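Espresso Machine Service Technician – Olvera workshop
Full-time, permanent

Rurudus repairs and rebuilds lever and pump espresso machines for cafes and home owners. The Olvera workshop completed 2,348 service jobs last financial year. We are adding one bench technician to a team of 3.

The role
You will diagnose, strip, descale, reassemble and test single-boiler, heat-exchanger and dual-boiler machines. Most of the work is done at the bench. One day a week, normally Thursday, is spent on site visits to cafes in Eltden and Sellden using a company van.

Typical tasks include replacing group seals, pump motors, solenoid valves and heating elements, setting pressurestats and expansion valves, and calibrating grinders. Each machine leaves with a written test sheet recording brew pressure, group temperature and leakage current. Parts used are logged against the job number on the day they are fitted.
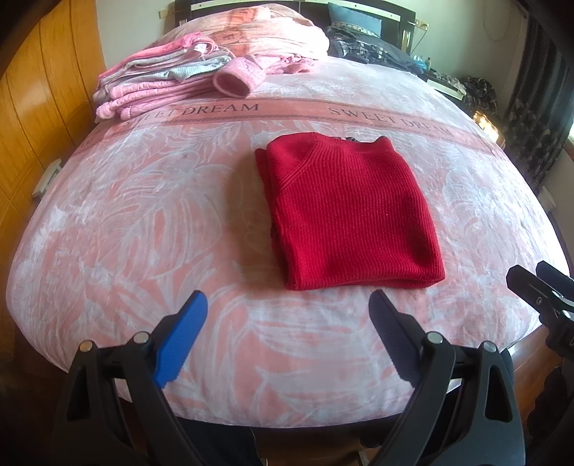 Domestic machines are returned with a 96-hour turnaround target, counted from the time the customer approves the quote. Vintage lever machines are quoted separately and are not subject to the target – parts for these often have to be machined or ordered from overseas.

Requirements
Current restricted electrical licence, or eligibility to obtain one
Trade background in appliance repair, refrigeration, instrumentation or similar
Ability to read wiring and hydraulic diagrams
Current driver's licence
Able to lift 40 kg with a trolley or second person

Experience with coffee equipment is useful but not required. Training on boiler work and group rebuilds is provided in the first months.

Hours and pay
Monday to Friday, 7:30 am to 3:30 pm. Pay is above award and depends on licence and experience. Tools, workwear and phone are supplied.

How to apply
Send a resume and a copy of your licence to Josée Leclerc, Workshop Manager. Interviews include a short practical test at the bench. The position starts in July.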